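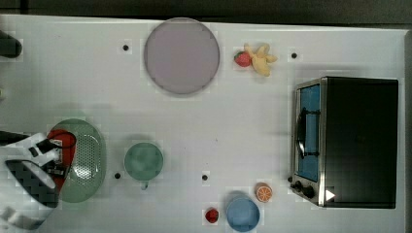 # Ticket: replacement finger pads and a second gripper for the play-kitchen table

**Opened:** 6 December 2025
**Status:** open, waiting on a quote
**Type:** purchasing / hardware

Okay, I'm putting everything in one ticket because I've been answering the same budget questions in chat all week and I keep losing track of what I said to whom.

Short version: the pads on the table arm are wearing out faster than we planned for, the line item we wrote in April doesn't cover it, and I need a yes or no on a second gripper before the Mahuika order window closes. Long version follows (sorry, it's long).

## What I was seeing

The arm drops things. Not every time, and mostly the slick stuff! Toy fruit is usually fine, and so is anything with an edge to hook a finger over. Smooth plastic is where it goes wrong: the grip closes, the arm starts to lift, and the item slides out sideways. My first guess was software, so I spent way too long on that before I looked at the pads.

## What I tried

1. Restarted the controller and re-homed the gripper. No change.
2. Raised the closing force one step. Better for an afternoon, then right back to dropping.
3. Wiped the pads with alcohol. Helped more than I expected, for maybe a day.
4. Swapped the left and right pads. The trouble moved with the worn one, so at that point I was pretty sure.
5. Put on the last spare set from the Wevwood box. Drops went away completely on the plate and the fruit.

Number five is why I'm asking for money. We had one spare set and now it's on the arm.

The squeeze bottle is my go-to test now. It's rounded and it's long, so if the fingers grab it off center the whole thing wants to swing. I've been laying it down on its side and picking it up over and over with the rest of the kitchen stuff left out, so the test looks like a normal working day.
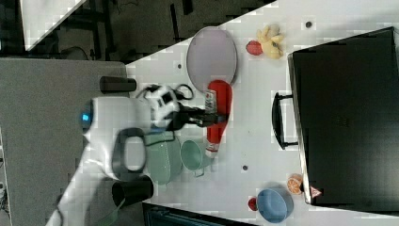 I ran that same pickup at three different force settings and wrote down where it slipped, and the middle setting is the one I'd keep. Going higher just chews up the pads, and then we're buying even more of them. I'd love for whoever approves this to read that part twice, because "can't you just turn it up" has come up a lot.

## What things cost

I asked two suppliers. Rullow sells the pads as a kit, 11 sets for $364, and they had it in stock when I called. Mahuika doesn't do pads separately, but they quoted me $1,558 for a complete second gripper with cables and the mounting plate.

I'd like both. If it can only be one thing this quarter, please make it the pads. Here's my thinking, in no special order:

- Without pads we stop when this set goes, and I can't tell you the exact day.
- A second gripper means I can swap the whole unit over lunch and fix the tired one on the bench. Right now every repair shuts down the table.
- The Grevby pads are cheaper per set. I didn't include them because the screw holes don't line up with ours and I don't want to be drilling adapters.
- Shipping isn't in either number. I've asked.

I also went back through the April plan, and we budgeted for pads as if they were a once-a-year thing. That was my estimate, so blame me! I was going off the old table, where the arm only moved soft blocks. Kitchen items are a lot rougher on it, and the plan should have said so.

## Things people asked me in chat

**Could we buy easier objects instead?** We could, but the whole point of the kitchen set is the mix. I'd hate to pull the awkward pieces to save on pads.

**Is the cable a problem?** I checked it while I was in there. The loop has enough slack at full reach and I didn't find any rubbing. I'd leave it alone, and I took the spare cable off my shopping list.

**Do we need a bigger table?** Nope. There's still a good open stretch between the gripper and the toaster oven. Please don't add furniture to this ticket.

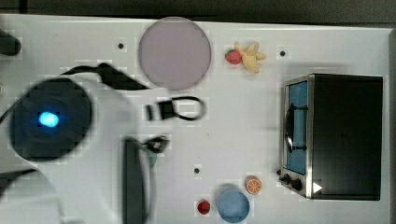

## Next steps

- [x] Fit last spare pads
- [x] Get Rullow price
- [x] Get Mahuika price
- [ ] Shipping cost from both
- [ ] Approval for the pad kit
- [ ] Decision on the second gripper
- [ ] Rewrite the spares section of the April plan with a realistic pad count

I'll keep the force on the middle setting until the kit gets here, and I'll add a note to this ticket if the drops come back before then. If you need the quotes themselves, they're in the purchasing folder under Mahuika and Rullow.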